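Subject: Re: [vidska-walkers] Spring bird count – who's in?

Hi all,

Yes, yes, count me in! Last April's was the best morning I've had outdoors in years, and I've been waiting for this thread to start.

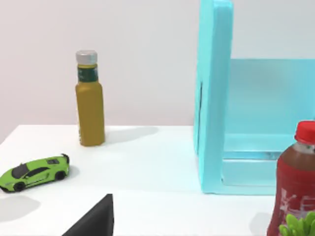
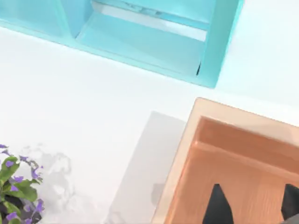 Vidska Walking Club – Birds & Wildlife Section

> Are we doing the long loop past Mogensen Pond again, or
> staying on the near bank? Last year's total was 68 species
> and I'd love to beat it.

Long loop, please! The near bank is fine for ducks, but the reeds at the far end are where we heard the bittern – I still get goosebumps. It adds 30 minutes if you walk it at counting pace, and the climb only goes up to 1,100 feet, so knees should be OK.

> What time?

I'd say 5:30 at the Ritargate lot. The warblers go quiet so fast once the sun is over the ridge. The gate is locked until 6, so park along the road.

I have two spare pairs of binoculars and a field guide to lend (the one with page 124 falling out – that's the sandpipers, be gentle). Write me off list if you want either.

See you in the dark!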